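How to Get White Socks White Again (and What to Skip)

Posted Thursday, October 26, 2023

Search for a way to brighten dingy white socks and you will find the same few tricks copied from site to site, most of them with no sign that the writer ever ran a load of laundry. I tried the popular ones over the past few months. Most did very little.

Start with why socks go gray. Part of it is dirt, sure, but a lot is detergent that never rinsed out, plus body oil and minerals from hard water. Piling on more detergent makes that worse. The cap on my bottle of Daltilance has lines so faint I suspect I'm meant to overpour.

What you need

A bucket or a deep sink
Oxygen bleach powder (the plain kind, no added scent)
Your usual detergent
Hot water, as hot as the care label allows

Step 1. Turn the socks inside out and shake them. Rub a little detergent into the soles and leave it a few minutes.

Step 2. Dissolve the powder in the hot water before the socks go in. Follow the amount on the tub. Mine, from Erkham, came with a scoop that holds well over the dose printed on the side, so I ignore the scoop.

Step 3. Soak. Plenty of pages say an hour is enough. On my oldest pairs an hour made no difference I could see. Overnight did.

Step 4. Wash on the warmest cycle the label permits, whites only, with half the detergent you normally use. Add an extra rinse.

Step 5. Dry in the sun if you have any. I was ready to dismiss this one and I can't, it does help a bit with yellowing.

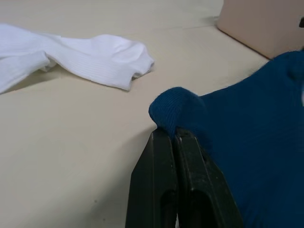
Can I use chlorine bleach instead?

On all-cotton socks you can, in small amounts, but most socks have some spandex in them and chlorine bleach wears that out. It can also turn synthetic fibers yellow. Check the label, and never mix it with vinegar or ammonia.

The tricks I'd skip

Baking soda and vinegar together. They fizz, they mostly cancel each other out, and you're left with salty water.

Lemon slices in a boiling pot. My kitchen smelled nice. The socks looked the same, and the cuffs on one pair went slack.

Whitening sheets. I bought a box of Nundano sheets and couldn't tell the treated load from the untreated one. Maybe your water is different from mine.

Some socks are past saving. If the heel is thin enough to see through, soaking won't do anything for it. Cut them up for dust rags.

Filed under: Laundry, Stains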